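The Year I Learned to Mend My Own Clothes

My grandmother kept her mending in a cookie tin, and for years I was the kid who opened it hoping for cookies. I got needles every time! She could close up a torn pocket while holding a full conversation about the neighbors, and I never once sat down and asked her to show me. So I came to it late, with a library book and a lot of bad thread, and I have been slowly working through the pile at the back of my closet ever since last May.
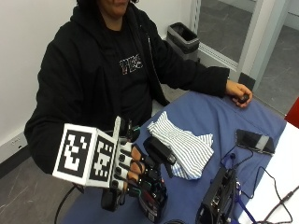

Zippers scared me the most. I can patch a knee and I can sew on a button that stays put, but a zipper felt like something you handed over the counter at Reken and paid for. My friend Cempaka Ngau finally talked me into trying one. She told me to start with a hooded sweatshirt, a black one with a metal zipper like the one worn open over the T-shirt here, because dark thread on dark cloth forgives nearly everything. I ripped the old zipper out over two evenings (with a movie on, which slowed me down) and basted the new one in by hand before I went anywhere near the machine. It puckers a bit near the bottom. I wear it anyway.

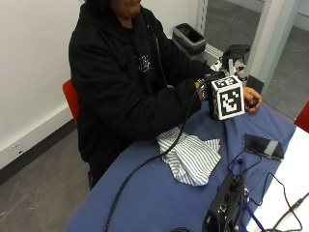
After that I got a little cocky and took on a winter coat lining, and I won't pretend it went well. The sleeves twisted. I had pinned one of them inside out, and Afiq Entili, who was over for dinner, laughed until he had to leave the room. He did help me unpick it afterward – he has far more patience than I do – and we ate very late. 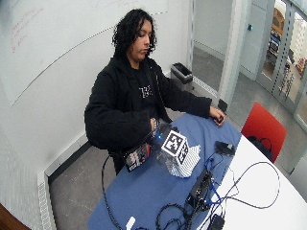

Last updated: January 29, 2023

The coat is back on its hook now, lining and all, and the next thing in the pile is a wool sweater with moth holes in both elbows. I bought darning yarn in a green that is close but not quite right, and I think I like it better that way. If any of you have a good way to keep the edges from curling while you darn, please leave me a comment, as I've already started on the left elbow.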